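Workshop notebook, June
Entered by Catarina Seixas

Back from the open day at Inov and I want to get this down before it turns to mush in my head. Archie Kinnear drove, Wanda Montoya navigated, and we still went round the Roltside roundabout twice. Worth it! I came home with 6 pages of scribble and most of it is about the small two-armed cell, so the rest of the building gets short shrift from me. (Archie has the notes on the big palletiser, ask him.)

Rochelle Yazzie met us at the door and took us straight through. The bench I'd most hoped to see was the first stop, and we must have stood there the best part of the morning. Two arms side by side on one aluminium rail, patterned walls on three sides, and a handful of everyday bits on the floor. The job is earbuds and their charging case: small, slippery, daft shapes, exactly the sort of thing we gave up on last winter.
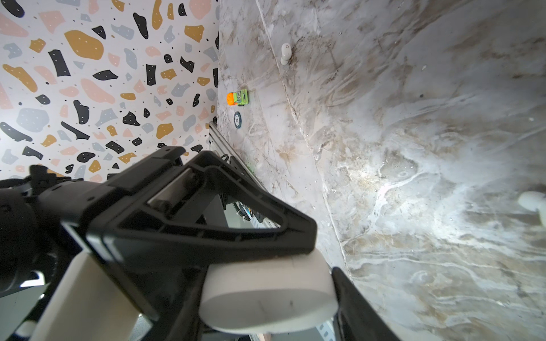 I asked about grip force straight away and got a proper answer, drawn on the back of my visitor sheet. They set the force low and let the finger position do most of the deciding. If the fingers stop closing sooner than expected, the arm pauses and waits for a person. We have been doing it the other way round, cranking the force up and then wondering why things shoot off across the bench. I want to try their way on our rig as soon as it's free.

Next up was Trinity Kapoor, who looks after the software side and talks even faster than I do. She calls the task set Mekuno (no idea why, forgot to ask). It has 126 short tasks in it so far, some of them dull as anything, and she was cheerfully open about which ones still go wrong. Earbuds are on the bad list. The lid of the case is on the bad list too, though it has come off it once already and gone back on.
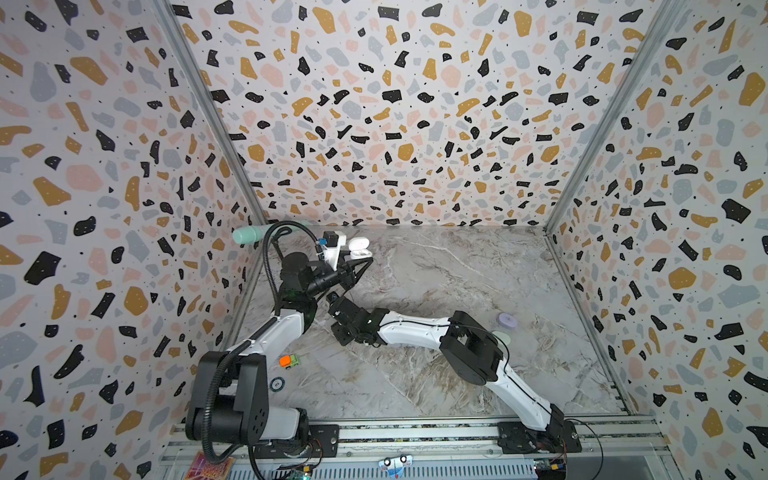
The part that had me properly excited was the handover. I'd always assumed you plan both arms together and pay for it in waiting about. Trinity plans one, lets it get near the meeting point, and only then works out the other. It sounds slower, but the second plan is so short that you hardly notice it. Wanda asked what happens if the first arm is off by a bit, and the answer was that the wrist camera on the second arm sorts it out. We've got wrist cameras! We just don't look through them at the right moment.

Best figure they'd give us for handovers was 86 per cent over the month, counting the ones where a person had to nudge something. I appreciated that they said so without being asked.

Cable routing, for Archie: they leave much more slack near the wrist than we do. Ours is tidier and I now think tidy is why we keep breaking connectors. Try a longer loop on the left arm first and see if it catches.
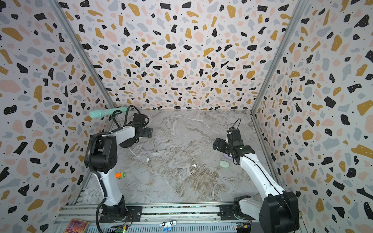 After lunch (very good cheese rolls) there was a short talk in the Rinaldi room on resetting between runs. They shift the objects a little each time and write down nothing except the start photo. I like that a lot. Our reset sheet has got so long that people fill it in from memory at the end of the day, me included.

Things to do here:
- drop the grip force and log finger position at the stop
- borrow the short second plan idea, Wanda keen to write it
- longer cable loop, left arm
- bin the reset sheet, start photo only
- email Rochelle for the finger pad drawings, she offered

Still don't know how they pick the height for the overhead approach. Wanda thinks it's one fixed number, I think it changes with the object. Will put it in the email to Rochelle.

3 comments
6 shares

Recent entries
Finger pads, second go
Why the left elbow squeaks
Archie's palletiser notes
Bench lighting, before and after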